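Clokley Adult Learning, Sustach Building
Table Arrangements with Artificial Flowers
Handout 2: stems, vases and clearing up

What to bring

Snips, a ruler and any container you would like to fill. Course code 2516, room 14. Next block starts in February.

Choosing and placing stems

Start with one tall stem and decide the front of the arrangement before adding anything else. 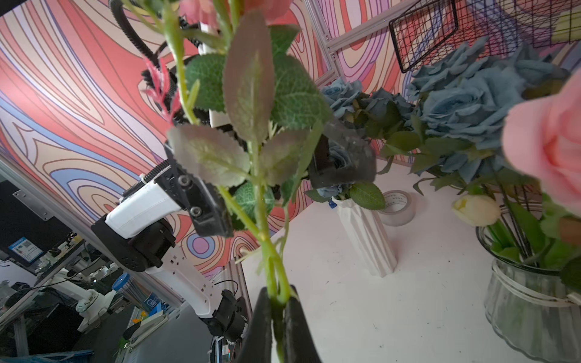
Colour is easier to manage if you stick to two main shades and one pale one. Blue roses can look flat on their own. A pink rose with plenty of serrated leaf lifts them, and a single pale yellow bud among the blue, as in the glass vase wrapped with white twine, is enough for the third shade. Leave the leaves on until the stem is in place — you can't put them back.

Length

Measure against the vase before you cut. For the Amissah floor vase the tallest stem should be 600 mm. For table vases, one and a half times the height of the vase is a fair start. Branching stems need checking twice, as the side shoot may sit higher than you expect.

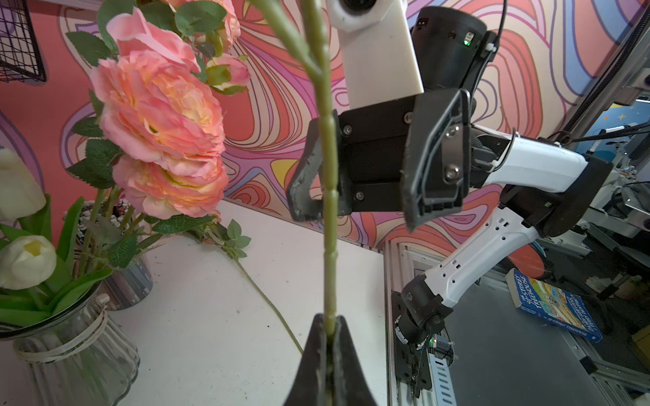 Bend the wire a little at a time, working up from the base. Sharp bends show. If a stem keeps turning in the vase, cross it under its neighbour or tape the two together below the rim.

Clearing up

1. Sort spare stems by colour and return them to the Udow boxes.
2. Put pencils, tape and jars back in the cupboard, then wipe the table down for crumbs and bits.

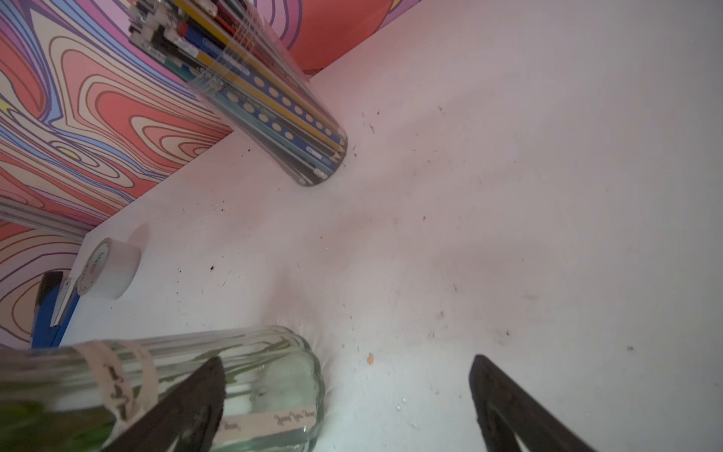 3. Sweep under the tables and check for cut wire.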